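Turismo ativo e bem-estar, apontamentos da aula 4
Tema: a semana de remo e caminhada como produto

Olá a todos! Fica aqui o que falámos na aula, mais umas coisas que não couberam porque me perdi (outra vez) na conversa sobre caiaques.

Começámos pela pergunta da Ohemaa Zakaria: quando é que uma semana ao ar livre deixa de ser um passeio com guia e passa a ser um programa? Para mim é quando existe ritmo. O cliente tem de saber, ao pequeno-almoço, se o dia vai ser puxado ou suave. No caso de Zostoddale, que estudámos com algum pormenor, há remo de manhã, almoço comprido e caminhada curta ao fim da tarde. A meio da semana trocam tudo e deixam a manhã livre. Adoro essa manhã livre! É ali que as pessoas dormem, conversam e acabam por marcar a massagem que não tinham comprado.

Níveis. Convém separar o grupo logo na primeira saída à água, com dois guias, um para quem nunca pegou numa pagaia e outro para quem já se desenrasca. Leiam o texto da Lieselotte Kramer sobre grupos mistos, sobretudo a parte dos casais em que um rema e o outro detesta (acontece imenso).

Preço. No exercício da Mollwood usámos 40 euros por pessoa e por dia para aluguer de material. Atenção: isto não inclui transfer nem seguro, e muitos de vocês meteram tudo no mesmo saco.
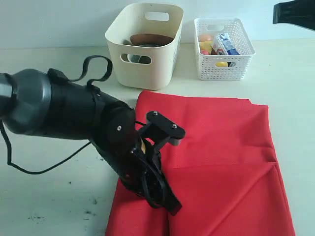 A lista de material que se manda ao cliente merece mais carinho do que costuma ter. Escrevam-na como se falassem com uma amiga: o que levar vestido, o que fica no carro, o que nós emprestamos. Nos panos e toalhas gosto de cores fortes, um vermelho como o deste pano dobrado em cima do tampo claro, que se vê bem no meio da tralha toda quando o grupo está a arrumar para sair. E peçam sempre uma muda de roupa num saco à parte.

Para a próxima aula: tragam o vosso programa de uma semana, em duas páginas no máximo, com horários e um plano para dias de vento. O Dinesh Lobo e o Toivo Seppälä apresentam primeiro.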